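From the Hidwood Hall kitchen: a word about cups

Those of you who come along on a Saturday will know that our tea cupboard has been through a lean spell. The old china was lovely, but it was heavy, it chipped if you so much as looked at it, and by January we were down to 46 cups that anyone would want to drink from. So the kitchen fund, which stood at 232 dollars after the Skurkmont bake sale, has gone toward lightweight cups for the children's table and for the juice and water we put out in warm weather.

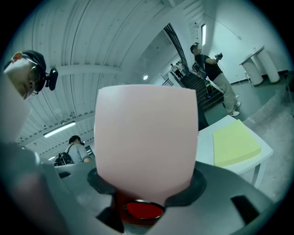

We did go back and forth over the color, I must admit. Some of us wanted plain white, and there was a strong case made for green – but a soft pink won the day, and I think it looks very cheerful on a tray. The wide rim is easy for small hands, and easy for the rest of us to wash, too!

Please rinse your cup when you've finished and leave it upside down on the rack beside the sink. They like to stick together if they are stacked damp, and prying them apart is a job that always seems to fall to whoever is last out the door. The remaining china has moved to the top shelf and is still there for anyone who feels that tea should come in a proper cup – I count myself among you. If you have spare saucers at home, the Tavares Street entrance is open until noon, and there's a box just inside.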